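Svend Ingvarsson
2 May 2023

Thread on heating one room instead of the whole house. We did it from January until last week. Posting what worked and what I would change.
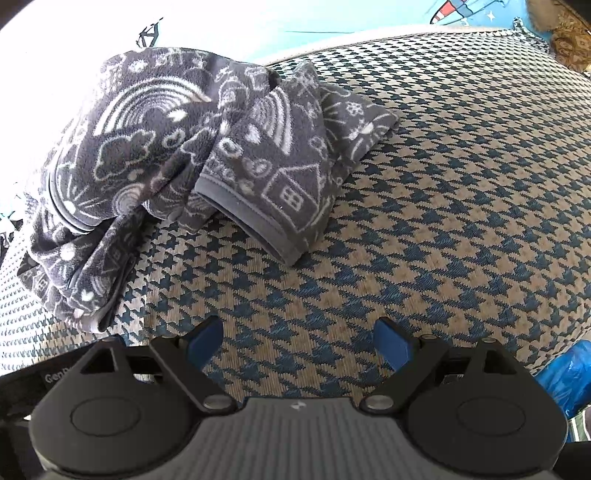

Bohumila Slanina asked whether the pipes were safe with the rest of the house that cold, and said hers froze at the back wall the one winter she tried it.

Fair question, so I'll start there. We never shut the other rooms off completely. Every radiator outside the living room stayed on its lowest setting, the one with the little snowflake. The kitchen sink is on an outside wall and I left the cabinet doors open on the worst nights. Nothing froze. If your plumbing runs through a crawl space, I wouldn't go by my results.

The house is old, two floors, brick, in Vevanley. The living room is on the south side and has one outside door, which we don't use in winter. I picked it because it had the fewest drafts. The study is smaller and I thought it would be the better choice, but it has a bad window.

Drafts first, everything else after. I spent a weekend on the outside door and the gap under the hall door. Foam strip on the frame, a brush strip along the bottom. The cheap foam strip came off within a month. The rubber kind is still on.

A heavy curtain over the outside door did more than I expected. Get one that reaches the floor. Mine was short at first and you could feel the cold coming out under it along your ankles.

Blankets. Fleece is fine for sitting. It washes easily and dries overnight on a rack. For sleeping I would still take wool or a decent comforter.

The rest of the house sat at 11 degrees Celsius most of the winter. You get used to it in the hallway. You do not get used to it in the bathroom. We gave up and ran a small heater in there for 19 minutes before showers. I had it on a timer, and that was the setting that suited us.

Damp is the thing to watch. Upstairs we got mildew behind a wardrobe in the north bedroom. I pulled the wardrobe out from the wall, wiped everything down and opened the windows twice a day after that. It didn't come back, but I should have moved it in the fall.

Also don't dry laundry in the one warm room with the door shut. We did that for two weeks and the windows ran with water every morning.

Cost. Our gas bill for the period was 40 percent lower than the same months last year. Some of that is weather, it was a milder winter here. I haven't tried to separate the two.

Dalibor Polák wants to know if it works with kids. I can't say, it's only the two of us. My guess is that homework and TV in the same room would be the hard part.

What I'd do differently: fix the study window over the summer and use that room instead. Less air to heat, and it has a door that closes properly.

I have a quote from Bednárik for the window and I'm waiting on a second one. Will add the prices here when I have both.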